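Home | News | Projects | Join us | Contact

Brundcombe Robotics Club sets its humanoid to work on the bathroom

Brundcombe, Sunday, July 21, 2019

Students at the Brundcombe Robotics Club have spent their spring and summer on a job most people would gladly hand over: cleaning the toilet. Their project, called Gindeck, puts a two-armed humanoid robot in a mock-up bathroom with a real toilet and a brush, and the club will show it to the public for the first time at the Urach Schools Robotics Meet.

The project began in January, when club members voted for a household task that needed both hands. There were plenty of suggestions (ironing came a close second!) but the bathroom won easily.

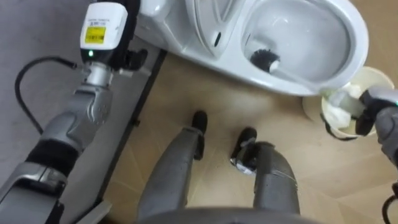
The Gindeck robot at the toilet, with the brush in the bowl and its holder in the right gripper.

A team of 22 students aged 14 to 18 works on Gindeck in 4 groups, covering arms, balance, software and safety. Much of the early effort went into the brush. A handle that leans over a curved rim is an awkward thing to get hold of, and the students wrote and rewrote their grasping code before they were happy to show it to anyone.

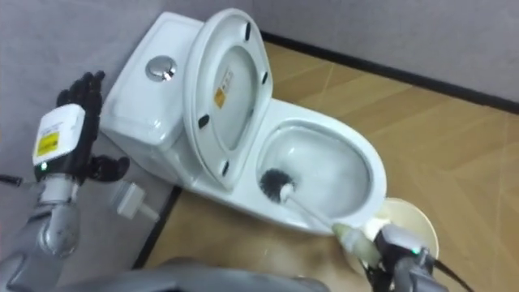

Right gripper on the brush handle.

The club has logged more than 500 practice runs so far, and every one has its own page in the team notebook, good or bad. Younger members have been learning to read those logs and pick out what to try next, and they are getting very good at it.

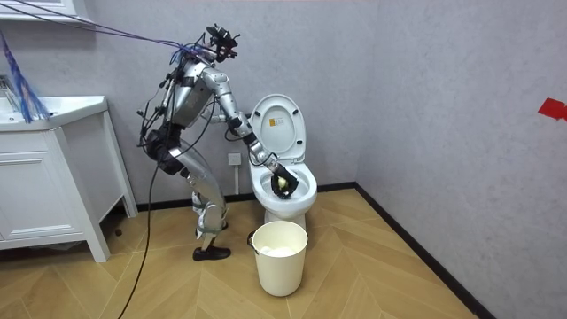 Balance is the next big subject. Leaning over while an arm is stretched out asks a lot of the legs, and the balance group is now working on a steadier stance in time for Urach. The Workneh Trust has supported the club with a grant for parts and travel, and all of us are hugely grateful.

New members are welcome from September and need no experience at all.

Contact: Brundcombe Robotics Club press desk | © 2019 Brundcombe Robotics Club | Back to top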